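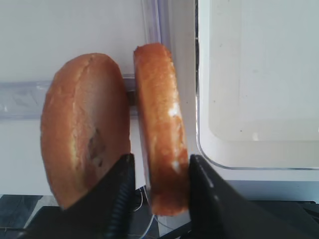
Wotholm open day, 08/11/2024

We got to Wotholm a little after the doors opened and were given a paper badge and a cup of tea. The visit was in two halves, bread first and then the fittings side, and our group was 15 people, mostly from bakeries and school kitchens.

Halyna Ostapchuk took the first half. Her subject was the sliced roll. She talked about crust colour, and how much of it can vary within one batch before customers start to complain. Pale streaks and the odd darker patch are let through, she said, and a roll split into two uneven halves is still a good roll. What she rejects is crust that cracks when the halves are put back together. She has 415 orders a week for filled rolls, so this matters more to her than it does to me at home.

We tried one roll each, plain, with butter on the side. Mine had a good chewy crust. The crumb was a bit close for my taste — others liked it.

After a short break Florêncio Patrício took over for the fittings half. He works on the Clellilent range, and most of his talk was on small plastic parts: clear rails, and white holders that go on them.
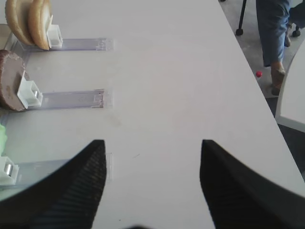 He prefers clear rails on a white table, as he can see at once if dirt has got underneath. He also likes plenty of clear tabletop next to them, and told us that people setting up a bench for the first time nearly always put things too close together. One man asked about cleaning. The answer was warm water, a soft cloth and no scouring pads. Someone else asked about prices and was sent to the front desk.

Lunch was in the Serrano room on the first floor. Soup, cheese and more rolls. The queue was slow and there were only 6 tables, so some of us ate standing up.

Parking is behind the Skulidik building and costs £3 for the day. The next open day is in August. Book by email, and ask for the morning if you want the bread talk.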